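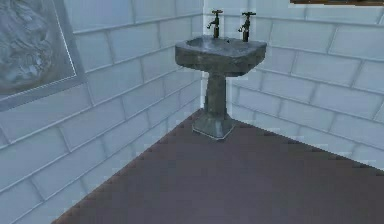 3.2 Das Waschbecken als Gedächtnis des Hauses

Wer mit älteren Menschen über ihre früheren Wohnungen spricht, erwartet zunächst Erzählungen über Küchen und gute Stuben, und so war auch unser Leitfaden angelegt. In den 124 Gesprächen, die wir in Drellitz geführt haben, kam die Rede jedoch erstaunlich oft und meist ganz ungefragt auf das Badezimmer, und dort wiederum auf den Tag, an dem man zum ersten Mal ein eigenes hatte. Wir haben deshalb den Leitfaden nach den ersten Wochen erweitert und den Gesprächspartnerinnen und Gesprächspartnern auch Bildvorlagen gezeigt. Ein Standwaschbecken in der gefliesten Ecke, wie es Abb. 4 zeigt, genügte in vielen Fällen, um eine lange und liebevoll ausgeschmückte Erinnerung in Gang zu setzen, und gerade der dicke, gerundete Rand des Beckens wurde dabei gern zum Anlass genommen, von abgelegten Rasierpinseln, Haarklammern und Eheringen zu berichten.

Abb. 4: Standwaschbecken in einer Raumecke, computergenerierte Bildvorlage.

Besonders eindrücklich ist uns das Gespräch mit einer früheren Weberin geblieben, die 1961 mit ihren Eltern in die Siedlung am Mühlgraben zog. »Wir sind am ersten Abend alle nacheinander hineingegangen und haben den Hahn aufgedreht«, erzählte sie, »und mein Vater hat jedes Mal gesagt, jetzt ist es aber gut.« Dass Wasser vorher aus dem Hof geholt werden musste, erwähnte sie erst auf Nachfrage. Die Mühe selbst war ihr offenbar weniger gegenwärtig als das Geräusch des laufenden Hahns, und ähnlich verhält es sich in einer ganzen Reihe weiterer Interviews. Goel hat für solche Stellen den Ausdruck »Schwellenerinnerung« vorgeschlagen, den wir im Folgenden übernehmen, auch wenn wir ihn etwas weiter fassen als er.

Bei der Auswertung fiel uns auf, wie selten das Bad in diesen Erzählungen ein Ort des Alleinseins ist. In den Wohnungen der Siedlung lebten häufig drei Generationen, und der Morgen musste organisiert werden: Erst kam, wer zur Frühschicht ging, dann kamen die Schulkinder, und die Großmutter wartete mit viel Geduld — oder mit erkennbar weniger Geduld, je nachdem, wer uns davon erzählte. Manche Familien kannten regelrechte Fahrpläne. Ein Gesprächspartner konnte den seinigen noch auf die Minute genau hersagen und bestand darauf, dass wir ihn mitschrieben (er findet sich vollständig im Anhang).

Geraghty und Sheehan haben für die Arbeiterviertel von Rollton einen vergleichbaren Befund vorgelegt. Auch dort wird das Bad als gemeinschaftlich genutzter und gelegentlich umkämpfter Raum erinnert, allerdings mit einem deutlich stärkeren Gewicht auf dem wöchentlichen Wannenbad. Wir vermuten, dass dieser Unterschied mit der Bauweise zusammenhängt, denn in Drellitz wurden Wannen vielfach erst später nachgerüstet. Die Bauakten, die Rekha Bajpai dankenswerterweise für uns durchgesehen hat, sprechen dafür: Von nearly 500 Wohnungen des ersten Bauabschnitts hatten nur 20 von Anfang an eine fest eingebaute Wanne. In den übrigen behalf man sich mit dem Waschbecken, mit der Zinkwanne in der Küche oder mit dem städtischen Volksbad, dem wir uns im nächsten Abschnitt ausführlicher zuwenden.

Eine gewisse Vorsicht ist freilich geboten. Wer uns von seinem ersten Bad erzählt, erzählt immer auch von der eigenen Jugend, und beides lässt sich im Nachhinein kaum sauber voneinander trennen. Akanda weist zu Recht darauf hin, dass Erinnerungen an Wohnkomfort mit dem Alter der Erzählenden freundlicher werden. Wir haben daher, wo immer es möglich war, Geschwister getrennt voneinander befragt. Die Abweichungen betrafen vor allem die Reihenfolge am Morgen, über die in mindestens zwei Familien bis heute keine Einigkeit besteht, während die Schilderungen des Einzugstages bemerkenswert gut übereinstimmten.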